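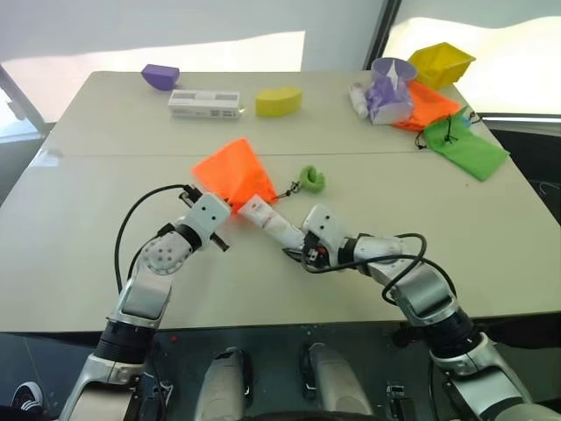 Clearing a mixed table: cloths, tubes, cords and cartons

A work table that serves several purposes collects items that have nothing in common. Sort by material first and by use second. Soft goods come off before anything else, as they hide small parts.

Cloths
Lift a cloth from the middle and look under it before pulling it away. Shake it out over the table, not the floor. Fold microfibre and cotton separately. Coloured cloths, orange and red in particular, should be washed alone for the first 3 washes at 40 degrees or below. Do not use fabric softener on microfibre.

Squeeze tubes
Check that the cap is fully closed. Wipe the thread if the cap will not seat. Store tubes cap down in a jar or a narrow box, with the printed side facing out. Flatten part-used tubes from the sealed end and hold the fold with a bulldog clip. Glue and hand cream should not share a jar.

Cords and clips
Anything on a thin cord is wound round two fingers, secured with a short tie and put in a lidded tub. Do not knot the cord. A tub of 80 mm diameter holds nearly 35 small items of this kind.

Foam blocks
Foam marks easily and keeps the mark. Stand wedges on their widest face and lay half cylinders flat side down. Nothing heavy goes on top. Clean with a damp cloth and a drop of washing-up liquid, then air dry away from radiators. Yellow and other pale foam discolours on a sunny windowsill.

Cartons
Open each carton before deciding. Empty ones are flattened the same day. If the box carries a serial number or barcode needed for a guarantee, cut out that panel and file it with the receipt.

Table top
On a table made of two sections, run a dry brush along the join before wiping, otherwise crumbs are pushed into the gap. Wipe towards the outer edges. Check the fixings under the join every November.

Mwangi Muriithi
Updated Mar 12, 2023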